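Support > Equipment Planning > Closed tickets

Holder cell at Arnham: one gripper set or two, and what to put in next year's budget

July 2019
Opened by Oluf Gunnlaugsson, Arnham workshop

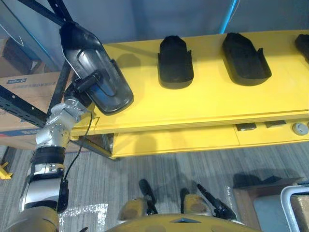 Hello again, and thank you for picking this up so quickly last time. I'm opening a fresh ticket because the old one was closed under "gripper faults" and what I really have now is a money question with a gripper problem tucked inside it. I'll try to put everything in one place so you don't have to go hunting.

The short version is that our arm handles the black plastic holders one at a time off the yellow table, and we have to decide before the budget closes whether to buy a second set of fingers, a better set of fingers, or a whole second arm. My manager would like one number on one line. I would like that too, but I don't want to ask for the wrong thing and then be stuck with it for a year.

What we're seeing

The holders are long and shaped something like the sole of a shoe, rounded at one end and squared off at the other, and the plastic is glossy. The short fingers we have take hold of them fine most of the time. Over the last full trial we ran 2367 picks and logged 63 as bad, meaning the part twisted in the grip or had to be put back by hand. I know that doesn't sound terrible. The trouble is that each one stops the cell until a person walks over, and we had planned the staffing as if no one would need to.

What I've tried so far

1. Slowed the approach. Fewer bad picks, but then we miss the hourly target and the whole case for the purchase gets thinner.

2. Changed how the holders are laid out, with the rounded end toward the back. This helped, I think, though I changed the lighting in the same week (my own fault, I should have done one and then the other) so I can't swear to which of them did it.

3. Turned the grip force up one step. No real difference, and I put it back where it was.

4. Borrowed a pair of padded fingertips from the Naidoo site. They held beautifully for the first two hours and then one pad started to peel. Naidoo tell me they replace theirs every month or so and carry it as a consumable, which I hadn't budgeted for at all.

What I need from you

Could you tell me whether the longer Druvon fingers fit the wrist we already own, or whether they need the adapter plate? The quote I got in April lists the plate as optional and doesn't say optional for whom. I'd also like the lead time, because the one printed on the quote is 18 weeks and that takes us right past our start date.

Thanks so much, and sorry for the length of this — I've been carrying it all around in my head.

Oluf

Reply from Skuladine equipment desk

Hello Oluf, and please don't apologize, this is much easier to work with than a one-line ticket. I've moved it over to planning so it won't get closed as a fault again.

On the adapter plate: your wrist needs it. I checked your order record and you have the older bolt pattern, so please treat the plate as required and add it to the line. I've asked sales to fix the wording on the quote because you are not the first to trip over it.

On the lead time: the figure you have is for the fingers and the arm ordered together. The fingers and plate by themselves normally come from stock, and I'd expect them well ahead of your start. I'd still get the order in early. Stock moves around a good deal in the summer.

Now for the bigger question. I would hold off on the second arm. Your bad picks come to almost 3 percent, and a second arm with the same fingers would very likely give you the same rate on more parts, with more walking over to fix things. Fix the grip first, run the same trial again at full speed, and see what's left. If the cell still can't keep up after that, you'll have a much stronger case to take to your manager, and we can quote the arm then.

If it were my budget I'd write it up like this:

Longer fingers, 2 sets (one on the arm, one on the shelf)
Adapter plate, one
Padded tips, enough for a year, booked under consumables
One day of setup help, if your own people are busy
Table guides, to hold the holders at the same angle every time

The guides are the cheapest thing on the list and I'd start there. You could even cut a rough pair yourselves out of scrap and try them before you spend anything. Please keep the lighting the same while you do!

Reply from Oluf Gunnlaugsson

That is a great help, thank you. We made up a pair of guides out of offcuts and ran a short batch this morning, same lights, same speed, fingers as they were. Too few picks to hang a budget on, so I'm going to let it run through a proper shift and send you the log. I've put the fingers, the plate and the tips into the request and moved the second arm to the "review later" column, which my manager took better than I expected.

One small thing still open. Does the spare set of fingers come with its own screws, or do we order those separately? The parts list shows them under the plate and I'd hate to come up short over a bag of screws.

Reply from Skuladine equipment desk

Screws come with the plate, and there's one bag per plate. For the spare set, please order a second bag. I've added it to your quote and sent the new version over. I'll leave the ticket open until your shift log comes in.

Status: waiting on customer

Contact the equipment desk | © 2019 Skuladine | Back to top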